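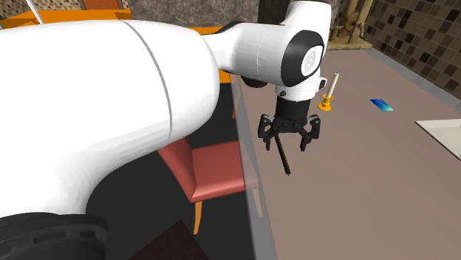
Přemysl Šindelář had been told to buy three arms before the end of March, and he had money for two.

He worked for Lenmont, which repaired furniture, clocks and whatever else people's grandparents had left them. The owner had seen an arm at a trade fair and come home with a brochure. She put it on his desk and said the back bench would need three of them by summer.

"What for?" he asked.

"Screws," she said. "Handing things over. Clearing up."

So he asked for quotes. Bretik answered the same day. Their price looked good until he turned to the second page, where the gripper was listed separately, and so was the cabinet it stood on, and so was the cable. Mallet took longer and sent one number for everything, with a service contract of 5 years that could not be removed. He called to see if it could be removed. It could not.

He made a sheet with a column for each firm. Under the prices he put a row for fingers, because the man at Mallet had mentioned that the fingers wore out. Nobody at Bretik had said anything about fingers. He wrote to ask, and they wrote back that a pair was good for 26 weeks of normal use. He asked what normal use was. They sent him the simulator.

It came with a living room and an arm you could set to work in it. He had expected a factory. He ran it after the shop closed, with a sandwich on his knee, and typed in the tasks as the owner had given them. Pick up the screw. Put down the screw. Each run took its time, and he wrote the result on the sheet beside the price of the fingers.

By the tenth evening he had stopped eating while he did it.

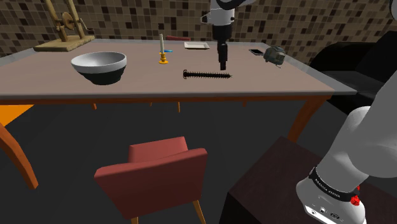 Vileneo, March

He took the train out to see the owner's brother, who kept the books and had to sign for anything large. The brother had a kitchen full of folders. He read the sheet from top to bottom without sitting down.

"Three," he said.

"She wants three."

"And what do you want?"

Přemysl had not put that on the sheet. He said he would buy one, from Bretik, with two spare pairs of fingers, and keep 10 percent back for whatever he had forgotten. In the fall they could look again.

"What have you forgotten?"

"I don't know yet. The floor, maybe. I never asked what it weighs."

The brother found a pen. He crossed out the three, wrote a one, and put his initials next to it. Then he turned the sheet over and wrote "floor" on the back.

"You tell her," he said.

The train home was late. Přemysl sat in the station and called Bretik, and a woman there went to look up the weight.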